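How to Clear and Reset a Small Table Between Drinks

I love a bare table. Give me one clean surface at four in the afternoon and I'll get more done than I did all morning! The catch is that a small table fills up faster than a big one, so over the years I've worked out a little routine for the bottle, the cup and whatever else has wandered in. It takes 6 minutes, start to finish, and I now do it twice a day.

What you need

A damp cotton cloth, a dry one, a small tray and a drop of dish soap. That's it. Please skip the spray polish on white tops, it goes streaky and you'll be chasing the streaks until supper.

Step 1: Pick a parking spot

Everything that stays on the table gets one place to live while you clean. Mine is always a far corner, well out of the way of my elbows, and my sister-in-law Halina Lis does the same in her tiny kitchen in Trodbridge. Tall things go there first.

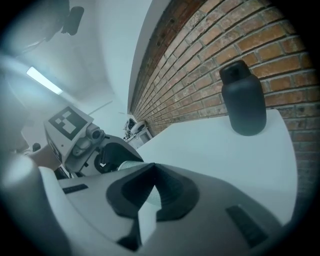

Bottles are the easiest place to start, and I get oddly excited about how much room you gain once they have a home. Check that the cap is on before you move one anywhere. A matte black bottle like the one standing by the brick wall can go right up near the far edge of the white top, where it's easy to find again and the rest of the surface is yours to wipe. If your table wobbles, put the bottle on the tray instead (ask me about the November coffee flood).

Step 2: Empty and move the cups

Pour leftovers into the sink before you carry anything else. Then take one cup at a time with a good grip around the body. Handles are lovely, but plenty of my favorite cups don't have one, and a textured side is so much nicer to hold than a slick glaze.

Step 3: Wipe from the back

Start at the wall side and pull the cloth toward you in long, overlapping strokes. Fold it over when it looks gray. Go around the rim of the table last, then follow with the dry cloth.

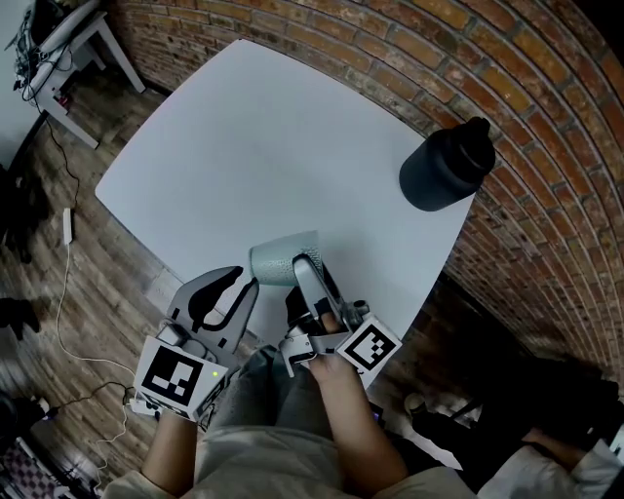
Corners deserve a minute of their own! Wrap the cloth over your finger and run it along the edge and just under it, where sticky drips love to hide. Rounded corners like the ones on this square white table are a joy, one sweep and you're through. Textured cups take a bit more patience: on a dimpled surface like the pale sage-green one, use a soft brush and a little soap, working in small circles, then rinse well and let it drain upside down.

Step 4: Put back less than you took off

One bottle and one cup is plenty for an afternoon. Oliwia Nowicki, who taught me this step, keeps a basket under her bench for the rest and empties it before bed. I use an old bread tin.

If you find a ring that won't budge, lay the damp cloth over it, go and water the plants, and try again when you get back.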